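# Chapter 4: Heat Loss from the Sleeping Body

A resting adult gives off heat through the night, and bedding slows its escape. This chapter treats the bed as a set of layers, each with its own thermal resistance. The same method was applied to walls in Chapter 3. Two differences matter: the layers are compressible, and one of the boundaries moves.

Resistance is stated here in tog. One tog equals 0.1 m²K/W. Values for separate layers may be added, provided that no air gap between them is vented.

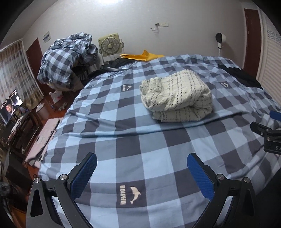 **Figure 4.1** Checked duvet on a large bed.

The cover adds little to the total. Most of the resistance lies in the still air held by the filling, and it falls when the filling is pressed flat — hence the low values measured beneath the sleeper. Okeke and Sadowski weighed and loaded a Stuver filling of 900 g in steps, and their readings are used in Section 4.3. A second filling, of 1,680 g, is taken up in Exercise 7.

Clothing laid on or worn in the bed is handled in the same way. A thick knit holds air between its fibres and in the loops of the yarn.

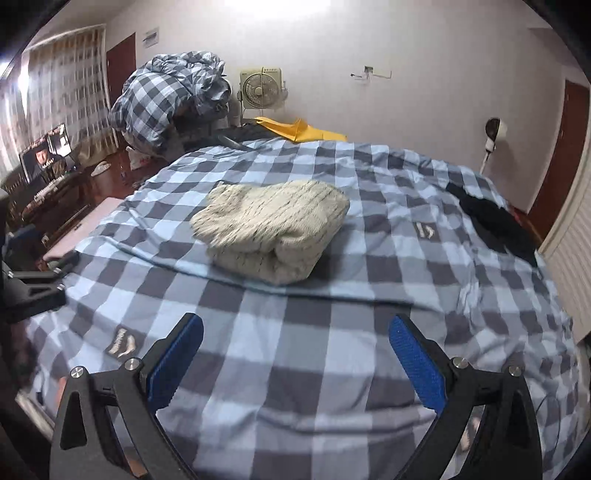
Folding doubles the thickness but halves the area covered, so the gain is local. For a garment spread over part of the bed, the covered and uncovered areas are treated as parallel paths and their conductances added in proportion to area.

Moisture is left out until Section 4.5. Readers who have not met parallel paths before should first work through page 58.

## 4.1 Layers in series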